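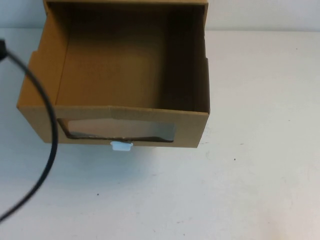 Who are these rules for?

Anyone who records, labels or re-uses episodes in the Telel drawer set, whether you're sitting at the Urkgate bench every day or you've just downloaded a copy and want to know what you can trust in it.

September
By Asanka Gunawardena

Telel drawer set: README and house rules

I've rewritten this file because the old one had grown by people pasting things on the end, me included, and two of the pasted bits contradicted each other. If you knew the old one, please read the new one anyway (the bit on labelling failures has changed quite a lot).

What's in the set

Short teleoperated episodes of one arm working on small storage furniture on a tabletop. Mostly opening and closing, with a bit of pushing things back into line. Release 4 holds 4,000 episodes, recorded by 9 operators between Urkgate and Varbridge. Each episode has a fixed view, a wrist view, the joint log and a text file with the instruction and the label. 37 episodes have been withdrawn. Their numbers stay empty and we won't fill them again, so don't write a loader that falls over when it meets a gap!

Before you record

Power on, then home the arm with your hands off the table. Stop button within reach of the hand you don't drive with. I know everybody does this when they're new and gets sloppy by the second month, and I've caught myself at it too, so now it's a line in the session sheet and you initial it.

Check where the cables run. A cable crossing the view is fine and you don't need to hide it, but it mustn't be able to snag on the thing you're about to pull. Move the arm slowly through its full reach once and watch the slack as it goes.

Set the object down by hand and then leave it. Please don't tidy the position between takes to make it look nicer. We want the spread. If two parts of a stacked unit don't line up, that's a perfectly good starting state, and you write "offset" in the notes and get on with it.

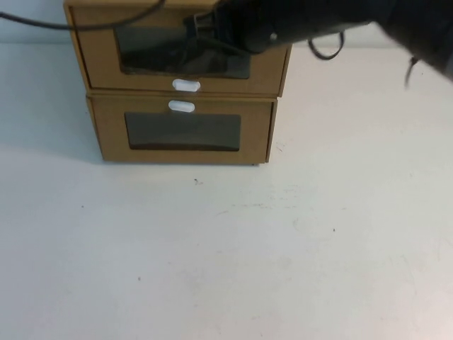 Fixed view: gripper in front of the upper drawer, white pull tabs at the join.

Writing the instruction

Write it before the episode, never after. It's so tempting to let the arm do something and then write down whatever it did, and the result is a set where every instruction has been obeyed, which is useless for anyone wanting to learn about failure.

Use plain words and say which part you mean. "Open the upper one" will do, "open it" won't. Left and right are always given from the fixed view, even if you're standing on the other side of the table with a cup of tea. (No tea at the bench, while I'm here. Liyanage's rule, and I agree with it.)

Don't name a material unless the instruction depends on it. Two labellers looking at the same object through different lenses can come away quite sure of different things, and then the search tool returns half of what you asked for. "Unit", "upper", "lower", "pull" covers nearly everything we do.

Labels

There are three: done, part done, not done. "Done" means the end state matches the instruction and the gripper has let go. If it's still holding on when the log stops, that's part done, however lovely the rest of it was. I used to be softer on this and I had to go back and relabel a whole batch, so learn from my lost afternoon.

Label from both views together. The fixed view tells you where things ended up. The wrist view is the one for contact, but it tilts and swings with the arm and some of its frames are soft, and people new to it tend to bin them. 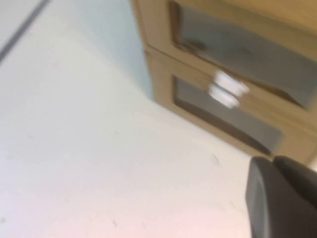 Keep those frames. A policy running on the real arm will get blurred input as well, and a training set with all of it scrubbed out does nobody any favours. What you can reject is a stream that has frozen, gone black or drifted out of step with the joint log. Put "sync" or "dropout" in the reason field so I can find them all later.

Stopping and withdrawing

Anyone in the room can call a stop, and the operator stops first and asks afterwards. The episode is saved and marked "stopped". It isn't deleted. A stop counts as a normal outcome and I don't chase people about them.

Withdrawal is for episodes that shouldn't be out at all: a face in view without consent, a wrong object file, a log from another session. Send me the number and one sentence on why. I'll take it out of the next release and add it to withdrawn.txt, usually by the end of the same day if you catch me before four o'clock.

Things I'd still like to fix

The Varbridge sessions use a slightly different name for the gripper channel. I map it on import, but the raw files still have the old name in them. Release notes before 4 are patchy. And the instruction files have a mix of "close" and "shut", which I've left alone for now, as I quite like that people talk differently.

Changes to these rules go through me. Send the wording you'd like, plus the number of an episode where the current wording let you down.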